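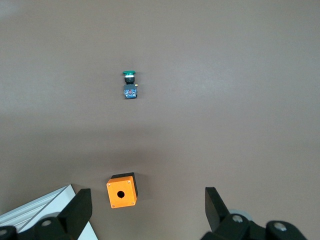

Yevhen Derkach reckons the Kekura glue has gone off and wants the whole tub binned. Aug 11, 2020, and I'm still not convinced.

His case is 19 failed joints out of 45 in the Ogilvie batch. My trouble with it is that every one of the failures was clamped at the cold end of the workshop, and he hasn't tried the same tub anywhere else. Old glue ought to fail all over the place.

Tried it myself this morning on beech offcuts from rack 1064. Six pairs by the boiler, six by the big door, same tub, same brush, 26 minutes in the clamps as it says on the lid (a figure I don't much trust either). Pulling them apart tomorrow.

The Gerkance rep told Liltness that the new mix "sets in any weather". Would like to see that on paper. Asked for the test sheet in the spring, got a calendar.

Still to do:

- thermometer by the door, the old one sticks
- weigh the tub, lid on and lid off
- ask Yevhen which joints he wiped down first. He says all of them. The squeeze-out on the Ogilvie rails says otherwise.

No more glue to be ordered until the beech is done.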